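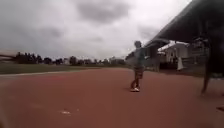
How long does a poured running track surface last before it needs a new top coat?

Most get seven to ten years, less if the gate is never locked and people cut across in cleats.

Valtard All-Weather Track Surface
Sold and installed by Lultthorpe Sports Surfacing
Page last revised 25 January 2018

I have been writing the product pages here for a while, and I run on this stuff, so I will try to keep the brochure talk down. Valtard is a rubber base mat with a colored, textured top coat. It comes in rust red. It also comes in a blue that looks great in a catalog and shows every muddy footprint by the end of the first week. We will sell you the blue if you insist.

What the maker says, and what we think

"Maintenance free." No outdoor surface is maintenance free. Valtard needs blowing off, a low-pressure wash twice a year, and somebody willing to pull weeds where the grass meets the curb. Skip the weeds for one season and the roots get under the edge. After that you are paying for a patch.

"Drains instantly." It sheds water well if the base under it was graded right. If your old asphalt has a dip in it, you will have the same dip with a nicer color on top. We check the base before we quote and we charge for fixing it. Two of our last bids went to a cheaper outfit that didn't ask about the base at all. Good luck to them.

"Faster times." I have no idea where this comes from. Your shoes will grip. The rest is up to you.

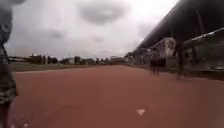

Lane lines and markings are a separate job, and they are where most complaints start. The paint wears sooner than the surface does, and white goes gray first at the start line and in the inside lane. We use Stiteveo line paint now. The Taipe paint we used before was cheaper and went on easier, but it peeled in sheets after one hot July and we had to redo a school track at our own cost. If another installer offers you Taipe, ask how long they stand behind it.

Sizes and supply

Base mat: rolls covering 74 square feet each
Top coat: drums, mixed on site
Smallest job we take: 700 square feet
Curing: around 30 hours in dry weather before anyone walks on it
Colors: rust red, blue

The curing time is the maker's number. On a damp week we keep the gate shut longer, and we would like you to do the same, even when the coach is calling.

Warranty

The maker's warranty covers the top coat coming away from the mat. It doesn't cover fading, spikes longer than the maker allows, vehicles, or "acts of misuse," and I have yet to get a straight answer on what that last one means. Get your copy in writing before you sign, and read the part about who pays for labor.

Samples and quotes

Roxana Valderrama handles quotes and can mail you a sample square. Leave it outside for a few weeks and scuff it with a shoe before you decide. Prices are not listed because the base work changes them too much.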